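# Drinks cans: ends, tabs and labels

August 2019. Hurnley store, shelves 3 and 10.

This page covers the can section of the Hurnley packaging collection. It is arranged by the parts of the can in the order in which they are examined: wall, neck, seam, end, tab, opening, label. The store holds 41 catalogued cans. Most have not been photographed yet, and the notes for those stand without a picture until the next session in November. Measurements are kept on the record cards and are not repeated on this page.

Terms follow the Birkon handling sheet. "End" means the flat closure, usually called the lid. "Face" means whatever part of the label can be read from one position without turning the can.

## Wall and base

**Drawn walls.** The side and base are one piece, with no vertical join. Dents in the lower third are common and are recorded by clock position, taking the barcode as twelve. A dent that crosses printing is noted twice, once under wall and once under label.

**Three-piece cans.** The older steel cans on shelf 3 have a side seam, a separate base and a separate top. Rust starts at the seam. These are stored upright on card, one layer deep, and are not stacked.

**Domed bases.** The base curves inwards and the can stands on a narrow ring. Wear on the ring shows as bright metal. Date codes are often inked inside the dome and rub off easily, so they are copied on to the card at first handling.

## Neck and seam

**Straight necks.** Found on the earlier cans only. The end is as wide as the body, and the seam stands proud of the wall.

**Tapered necks.** The wall narrows before it meets the end. Printing normally stops at the start of the taper. Where it runs over the shoulder, the letters are stretched slightly and the card says so.

**Double seam.** The edge of the end and the edge of the body are folded together and pressed flat. Residue collects in the angle on the inner side. It is removed with a damp swab before storage, and the position is entered even when nothing remains afterwards.

## Ends and tabs

**Ring pulls.** The whole tab and the tongue of metal come away. Of the cans with this type of end, 13 have kept neither part. Loose rings that came in with the Jalturik box are bagged separately and have not been matched to any can.

**Stay-on tabs.** The tab is fixed by a rivet, and the opened panel stays attached inside the can. Entries give four things: whether the tab is raised or flat, which way the finger loop points, the shape of the opening, and any mark on the rim.

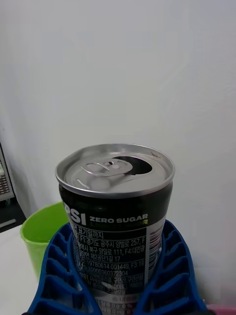 Opened cans are entered with the label and the end on one card, and the end comes first. Pepsi, zero sugar, Korean label: stay-on tab, lying flat on its central rivet. The drinking opening is pushed in and roughly teardrop-shaped. The panel is recessed, with faint concentric grooves. One small brownish speck on the rim, otherwise clean. The label is mostly black with white lettering for the brand and "ZERO SUGAR"; the yellow-green line beneath is only partly legible and is left untranscribed. A barcode runs vertically on a white panel.

## Labels

**Address blocks.** Cans sold in several regions may list more than one plant, each with a code such as F1 or F3. The code for the plant that filled the can is usually given with the date. Both are copied exactly as printed, in the original script.

**Nutrition panels.** Transcribed only where the full panel can be read. Part readings caused errors in the first version of the catalogue and have been struck out.

**Barcodes.** Recorded as digits, with the direction of the bars. A code that wraps round the wall may not scan. The number is then typed by hand and checked once against the can.

**Paper bands.** Only the Tak group has these. The bands are loose and slide down the wall, so they are kept flat in sleeves with the can number in pencil on the back.

## Storage

Opened cans are rinsed, drained upside down and left until dry inside before they go on the shelf. Unopened cans are kept on the bottom shelf in a tray and checked for bulging ends. Cotton gloves snag on open edges, so nitrile gloves are used for anything with a cut or pushed-in panel.

Corrections to entries should quote the can number and the part of the can concerned.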